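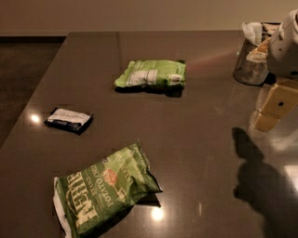 Snack stock on the counter, before sorting.

The snack shelf in my pantry is 50 cm wide and, until this month, it had no system. Bags went in on top of other bags, the oldest ones migrated to the back, and the ones at the back got crushed. I spent an evening in July fixing this and made notes, which follow. Most of it applies to any dry goods in flexible packaging.

The procedure starts with taking things out and laying them flat on the counter, in small batches. I do not stand bags up for this. A chip bag has no stable base, and on a polished surface it will slide or fold over while you are reading the one next to it. Laid flat with some space between them, the bags can be checked and turned over one at a time.

The dark counter is useful for this job. Crumbs and salt show up on it immediately, so a leaking seal tends to announce itself as soon as the bag is lifted. The drawback is glare. With the ceiling light on, a glossy bag on a glossy counter can be hard to read, and I end up tilting everything toward the wall. A desk lamp placed low and to one side works better for date codes, particularly the dot-printed ones.

Checks, in the order I do them:

1. Seals. Run a thumb along both crimped ends. A good crimp is stiff and even across its full width. A soft spot or a ripple that crosses the whole crimp is a candidate for a slow leak.

2. Pressure. Press the middle of the bag gently with a flat hand and hold for a few seconds. The bag should push back and keep pushing back. If it sinks and stays down, it goes in the "eat now" group. Altitude and temperature affect this, so compare bags with each other and ignore how they felt in the store.

3. Date. Usually near the top on the front or back panel. I write the month and year on a piece of masking tape in large figures and stick it to the end that will face out on the shelf. Two minutes of writing saves a lot of squinting later.

4. Net weight. I only record this because of the spreadsheet, described below.

Kettle chips deserve a separate comment. They are thicker and harder than the standard kind and tolerate handling better, but when they do break they break into sharp pieces, and sharp pieces are not kind to the film. I keep them on top of the stack or upright in a bin. Small flat packages go in a separate tray, labels up, because anything small and dark disappears at the back of a deep shelf. I have found things back there that I had bought twice more in the meantime.

The bins

I tried two types. The first was a Ladik open-front bin, which I already had from a bathroom project. The front lip is low enough to see over and the sides are straight, so two fit next to each other with no wasted width. The problem is the floor of the bin, which has raised ribs. Bags catch on them when pulled forward. A sheet of thin cardboard cut to size fixed it.

The second was a Roder wire basket. It looks better and costs more. It also has gaps wide enough for the corner of a small package to poke through and snag, so I moved it to onions, where it performs well.

Final layout, left to right: one Ladik bin for large bags, upright, tape labels facing out; one Ladik bin for open bags with clips; the flat tray on the shelf above. New purchases enter from the back of the bin. This is ordinary first in, first out rotation. It works only if the person unpacking the groceries follows it, and in this house that is not always me.

Clips

I use the Grotach spring clips, the long version. The short ones hold the middle of a folded bag and leave both corners open, so air gets in at the sides. With the long ones, fold the top over twice, press the air out starting from the bottom, and clip across the whole fold. Wooden clothespins are acceptable if you use two. Rubber bands are not, as they crush whatever is near the top and the bag still breathes.

My brother-in-law Ruwan Liyanage disputes all of this. His position is that an opened bag should be finished, and that a clip is evidence of poor planning. I have noted his position.

The spreadsheet

Columns are item, size in grams, date on pack, date opened, date finished, remarks. The total on the shelf at the end of the evening was 962 g of chips and crackers. I had expected more. Large bags take up a great deal of volume for what they weigh, and a shelf that looks full may be carrying less food than a single bag of rice. One bin of mixed bags came to 363 g by the numbers on the packs, and it was packed to the rim.

I set a reorder point of 100 g for crackers. Chips have no reorder point, they get bought when someone wants them. I tried a minimum for chips last year and all it did was raise consumption to match the supply.

Selvaraj Hettiarachchi asked in the comments on the spice drawer post whether I would share the file. Yes, once I have removed the tab with the freezer contents, which has formulas that depend on my own shelf numbers and will produce errors anywhere else. He also asked about humidity. I put a cheap hygrometer in the pantry for a week and the reading barely moved, so I stopped worrying about sealed bags. Open bags are a different matter and I would still clip them in any season.

Wiping down

With the shelf empty, vacuum first, then a damp cloth, then a dry one. Do the corners with the crevice tool. Let the surface dry completely before anything paper-labeled goes back. The counter gets the same treatment at the end, plus a microfiber cloth, or it shows every streak the next time the light is on.

Remaining items

The tape labels curl at one corner after a few days. I may change to freezer tape. The rice crackers from Doãn come in a tray inside a sleeve and fit neither bin, so they are lying sideways on top of the flat tray for the time being. I also need to cut a second piece of cardboard, as the first one is already bent where the big bags rest on it.

Next job is the shelf below, which holds cans and one very old jar of molasses. I plan to start on Monday after work.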